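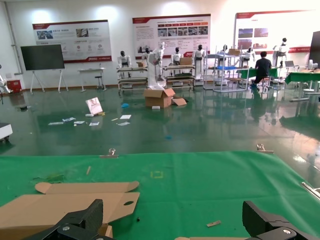

Sábado, 23 de maio de 2026

Acabei o romance premiado da Rilen e continuo à espera do prémio, isto é, da razão dele. A cinta promete "o livro que Fliltulville inteira leu". Duvido. São quase 1000 páginas e o narrador só sai de casa no capítulo 37.

O desafio de leitura do blogue também já me cansa: livro de capa amarela, livro passado numa ilha, livro que alguém abandonou. Desde dezembro cumpri 2 categorias, e numa delas fiz batota, com um policial de Sturnport que já tinha lido. A capa é mais mostarda do que amarela.

Dizem que o segundo volume é melhor. Diziam o mesmo da trilogia anterior. Reservei-o na biblioteca, mas vou primeiro aos contos da Iyengar, que ao menos são curtos.

2 comentários | 37 partilhas

Entradas recentes
Prémios e cintas de papel
Ler na fila do dentista
Desisti na página 2000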